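Packaging Grenik for Linux: my project report
Module project, Lorkcombe, November 2025

Grenik is a little 3D room viewer that I've been fiddling with since April. It already ran fine on my own laptop, so for this project I set myself the job of getting it to run on everyone else's. That sounded easy when I wrote the proposal!

My first go was one big archive with everything in it — program, textures, the lot. It came to 100 MB, and every time I fixed a typo in the menu people had to fetch the whole thing again. So I split it in two. The program is now a small download, and the textures and rooms sit in a separate data archive that hardly ever changes. You unpack both into the same folder and run the start script (it sets the library path for you, so please don't start the binary directly like I kept doing).

Libraries were where most of my time went. I'd linked against whatever was on my machine, and the lab computers in the Radton room had an older C library and simply refused to start it. In the end I built it on the oldest system I could get hold of and shipped 3 of the smaller libraries alongside. Graphics drivers I left alone, as bundling those caused horrible crashes.

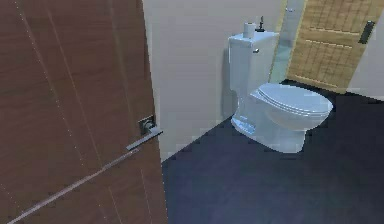

Fig. 1: Simulated bathroom, with the wooden door and its lever handle on the left.

For testing I wrote a checklist of 20 steps, things like unpacking into a folder with a space in its name, or starting with no sound card. The space one caught me out straight away (missing quotes in the script, very embarrassing). I also tried the Herrera window toolkit for the settings box but dropped it, because it dragged in 44 extra packages and all I wanted was a tick box and a slider.

Still to do: a proper uninstall script, and a check that the data archive matches the program version. At the moment an old data archive just gives you grey walls and no error message. I'd also like to write the man page, which is currently one line long and has a spelling mistake in it.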